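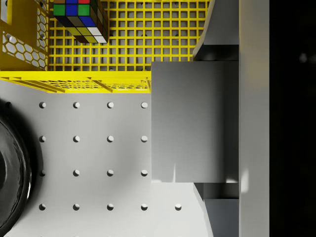 Figure 7.1 A Rubik's cube in a yellow crate, seen from above. Computer rendering.

CHAPTER 7
What Playtesting Can and Cannot Show

Learning aims

By the end of this chapter you should be able to:
tell a blind test from a guided one, and say which claims each can support
read a publisher's playtest report and mark the statements that have no evidence behind them
work out how many recorded games are needed before a claim about balance means much
write a test plan for a two-player board game of moderate length

Key terms: blind test, guided test, side balance, first-game effect, house tester, stopping rule

7.1 "Thoroughly playtested"

Pick up almost any boxed game and look at the back, or at the last page of the rules. There will be a list of playtesters, and quite often a sentence saying that the game has been thoroughly tested. Students tend to pass over this sentence as they would pass over the copyright line. I would like you to stop at it. What was tested? By whom, and against what? If the test had gone badly, would the box say so?

The word has no agreed meaning in the hobby. One publisher uses it for two years of weekly play by people who had never met the designer. Another uses it for three evenings at the designer's kitchen table. Both are entitled to print it. A buyer standing in a shop cannot tell them apart, and a reviewer with one copy and one week can hardly do better.

This chapter takes the view that most playtesting does some good and that most claims made on the strength of it are too large. Those two statements sit together quite easily. A test may catch a missing rule on page four and tell you nothing at all about whether the attacker wins too often. The trouble starts when the first kind of success is used to vouch for the second.

7.2 The Trallon case

We shall come back to one game several times in this chapter, so it is worth setting out the facts early.

Trallon is a two-player siege game published by Baltex. One player holds a walled town, the other tries to get in before winter. There is a deck of orders, a small number of wooden blocks, and a track along the edge of the board that counts down the season. The designer's notes, dated February 2003, say that the game had been "played to balance" and that neither side held an edge between players of equal skill.

The test records were later made available for teaching, and this is the reason the game appears here in place of a better known one. They show 96 complete games. The besieger won 53 and the town won 43. The notes take this as proof of balance. A number of online posters took the very same figures as proof that the besieger was too strong. Neither reading holds up.

Think about a fair coin. Toss it 96 times and a split of 53 to 43, one way or the other, is nothing to remark on. So the complaint fails: the figures do not show that the besieger is favoured. But now think about a coin that has been bent a little, so that it falls heads 58 times in every hundred over the long run. That coin could also give you 53 and 43 without anybody raising an eyebrow. So the designer's claim fails as well. The figures are in keeping with a fair game, and they are in keeping with a game that leans towards the besieger by more than most buyers would be happy with. They cannot pick between the two.

This is a dull finding, and dull findings rarely reach the back of a box. Baltex had a perfectly respectable set of records. What it lacked was a sentence saying how little they could settle.

7.3 Who was sitting at the table?

There is a second difficulty with the Trallon records, and to my mind it is the worse one. Of those games, the great majority were played by the same small group of house testers. A house tester is someone who plays regularly for a publisher or designer, knows the game in several of its earlier forms, and usually knows what the designer is hoping to see.

House testers are useful. They turn up, they keep notes, they remember that the supply rule was tried the other way round in July and did not work. But they are a strange sort of player. They have learnt the game along with its author. They fill gaps in the rules without noticing that they are doing it, having heard the missing sentence spoken aloud a dozen times. And they settle into habits. If the group has decided that an early assault on the gate is foolish, the early assault stops being played, and from then on it is not being tested at all. The records go on growing, yet the part of the game they cover gets smaller.

Ask, then, of any test report: how many different people played, and how many of them played only once? The second number matters because most copies of most games are played very few times. A game that becomes even after twenty sittings and is hopelessly one-sided before then will be, for nearly all of its owners, a one-sided game. We call this the first-game effect. Few reports mention it, and I have yet to see one that measured it properly.

7.4 Guided and blind

In a guided test somebody who knows the game is in the room. In a blind test the players get the box, or a mock-up of it, and nothing else. Textbooks usually say that blind testing is better, and this one will say so too, with some reservations.

A blind test is better at finding out whether the rules can be learnt from the rules. That sounds like a small thing until you have watched two willing adults spend an hour on the set-up page. It is poor at finding out why something went wrong. The players write "combat was confusing" on the form and go home. You do not know which step confused them, or whether they went on to play it wrongly, in which case their result ought not to be counted with the others.

Seveck, a trading game for three to five players from the same period, gives a fair picture of what can happen. Its publisher, Nwankwo, sent 200 mock-up copies to clubs and asked for a report form from each. On paper this was one of the larger blind tests any small firm had tried, and the firm said so in its advertising. Only 20 forms came back. Most of them were favourable.

What should we make of that? The firm counted the favourable forms and was pleased. A more careful reader would wonder about the copies that were never heard from. People who enjoy a game are more likely to play it through and more likely to fill in a form afterwards. Some of the silent clubs may have lost the copy or forgotten it. Others may have given up on the second turn. We cannot say how many, and the firm couldn't either. The honest headline was the return rate, and it was left out.

7.5 When do you stop?

Suppose you test until the results look even, and then stop. You will always finish with results that look even. This is such an easy mistake to make that I would assume it has been made in any report that does not tell you otherwise.

The cure is a stopping rule, written down before the first game. It may be very plain: we shall play this many games with this version, and we shall report the split whatever it is. If a rule is altered halfway through, the count goes back to nought for any claim about balance, and the earlier games are kept for other purposes. Designers dislike this, with reason. Games take time. Trallon runs to roughly 20 minutes a season and there are four seasons, so each alteration throws away many evenings of work. But throwing the evenings away and saying so is one thing. Adding together the games from before and after the change is quite another, and the Trallon records do exactly that in at least two places.

7.6 A word on what designers say

You will meet working designers who think all this is beside the point. Their argument runs roughly like this: balance is a matter of feel, players forgive a small lean if the game is exciting, and no figure has ever made anyone laugh or groan at the table. I have some sympathy. A siege game in which the town ought to be frightened may well be a better game for leaning against the town.

Very well, but then let the box say that. If feel is the standard, the claim should be about feel, and it should come from people with no stake in the sale. What will not do is to appeal to feel when the numbers are asked for and to numbers when the feel is questioned.

Before you read on

1. Find the playtest credits in three games you own or can borrow. For each, write down what the credits allow you to conclude about who played and how often.
2. The Trallon notes say "players of equal skill". How might a publisher establish that two players were of equal skill? Would your method work for people who had played the game only once?
3. Draft a one-page report form for Seveck that a club would be willing to return even if it had disliked the game or had not finished it.

Section 7.7 sets out the arithmetic passed over in the discussion of the bent coin. Readers who are uneasy with percentages should work through the revision notes at the back of the book first.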